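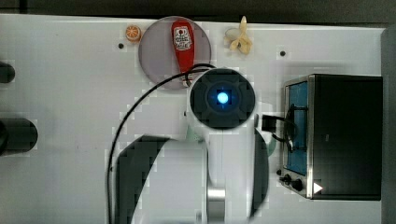 Zhuoran Wan
Recruitment and Selection, Handout 5
Revised November

Written tests for clerical posts: from advertisement to merit list

1. Scope

These notes cover the written test as used to fill junior clerical posts in public bodies. Interviews are dealt with in Handout 6. The running case is the Tamville district office, which advertised 23 posts and admitted 600 candidates to the test. Figures from the case are used in the exercises, so keep them to hand.

2. Terms

Qualifying mark: the lowest mark at which a candidate is treated as having passed. It is fixed before the test and printed in the notice.

Cut-off mark: the mark of the last candidate called to the next stage. It is known only after marking and depends on the number of posts, the number of candidates and the difficulty of the paper.

Merit list: the candidates in order of final mark. It may be drawn up after the written test alone or after all stages. The notice must say which.

Reserve list: candidates below the last filled place who may be offered a post if someone declines. It lapses on the date given in the notice.

Students often use the first two terms as if they meant the same thing. A candidate can reach the qualifying mark and still fall below the cut-off. The reverse cannot happen under normal rules, and where too few candidates qualify, the remaining posts are left open.

3. The notice

At a minimum the notice states the number of posts, the age and education rules, the closing date, the subjects tested, the marks for each subject and the qualifying mark. The Tamville notice left out the rule for equal marks. This is taken up in section 5.

4. Marking and the answer key

A draft answer key is put out first. Candidates may object to an item in writing, giving a source. Three outcomes are possible:

(a) the key stands;
(b) the key is changed and all papers are marked again;
(c) the item is withdrawn.

Under (c) there are two usual methods. Either every candidate is given the mark for the item, or the paper is marked out of a lower total and scaled. The two methods can give different orders where wrong answers carry a penalty. Work through Bolley, chapter 5, before the class.

5. Equal marks

Common rules, applied in turn until the tie is broken: higher mark in the main subject; fewer wrong answers; older candidate first. Drawing lots is still found in some older rules. A rule brought in after the marks are known is open to challenge, whatever its content.

6. Publishing the result

Roll numbers are preferred to names. The list should show the cut-off for each category of post and the closing time for queries. Individual marks are normally given to the candidate alone.

7. Exercises

7.1 The qualifying mark at Tamville was 40 out of 100. All 23 posts were filled from candidates above it. State what can and cannot be said about the cut-off.

7.2 Two candidates tie for the last place. Draft the rule that should have been in the notice, in no more than two sentences.

7.3 Compare the query procedures in the Sima and Hustano extracts. Which gives the candidate longer to respond, and from what point does time run?

Written answers to 7.2 are due by noon on Friday. Bring 7.1 and 7.3 to the class in note form.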